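Equipment Planning Gallery: Small Arms for the Himell Workshop

Himell is a shared workshop with a teaching room attached, and last winter we started planning a set of small robot arms for it. This page goes with the equipment plan. It covers what we decided to buy, what we decided to print, and where the money goes. Other workshops have asked for our numbers, so the main ones are included.

The plan calls for 11 arms. Nine go on benches and two stay on the shelf as spares. We looked at ready-built desktop arms first and put three quotes side by side. All of them were good machines, but any one of them would have taken more than half the yearly equipment money. A printed arm with hobby servos does less and wears out sooner, and we can repair it in the building.
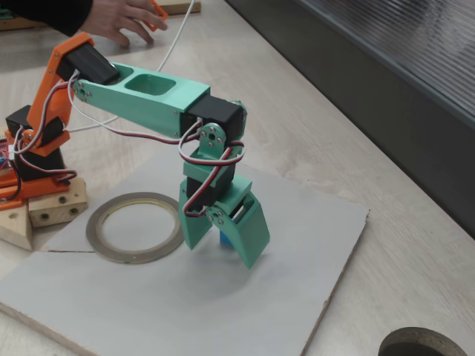

Servos are the largest line in the budget and the one most people underestimate. Plan on buying more than the arms need on the day they are built. Our order is 55 servos, which covers every joint and leaves a drawer of replacements. Printed parts cost very little by comparison. We keep two colors of filament in use, and on this arm the parts near the base are orange and the links toward the gripper are mint green, so a person looking for a replacement part knows which bin to open. Screws and servo horns are bought by the bag. Cable is a separate line. The red, white and black leads run along the outside of the arm and bunch up at the wrist, and we have put money aside for extension leads and clips to route them better on the next build.

Budget lines, in order of size

Servos: the full order goes in at once. Troladard gave us a lower unit price for a single shipment than for three smaller ones. Delivery is quoted for March.

Controller boards: one per arm, plus one spare. We asked Barros to quote boards and power supplies together so that the connectors match. Check this before ordering. Our first trial set had the wrong plugs and we lost two weeks waiting for adapters.

Power supplies: one per bench. Sharing a supply between two arms looked cheaper on paper. In the trial it caused resets when both arms lifted together, and the line went back in.

Filament: 10 spools for the first year. Gripper fingers are reprinted most often, so most of the green will go there. Base plates are printed once and seldom again.

Bench fixtures: boards to work on, blocks, tape and clamps. Most of this comes out of the scrap rack. The budget carries a small amount for clamps only.

Software: nothing in the first year. We use the free tools that came with the controller boards. The Clirura scheduling package was considered for booking bench time and has been moved to year two.

Labor and time

Assembly takes one person up to a full day for a first arm, including setting the servos to center before the horns go on. Later arms go faster. We have counted staff hours in the plan even though they do not appear on an invoice. Leaving them out made the printed arms look cheaper than they are.

Schedule

Printing starts in February, ahead of the servo delivery. Assembly follows in April. The first four benches should be ready for classes in May, with the remainder finished over the summer. The spares are built last, from whatever revision of the parts is current by then.

The parts list and the quote comparison sheet are kept in the workshop office and can be copied on request. Prices were checked in January and will be checked again before the servo order is placed.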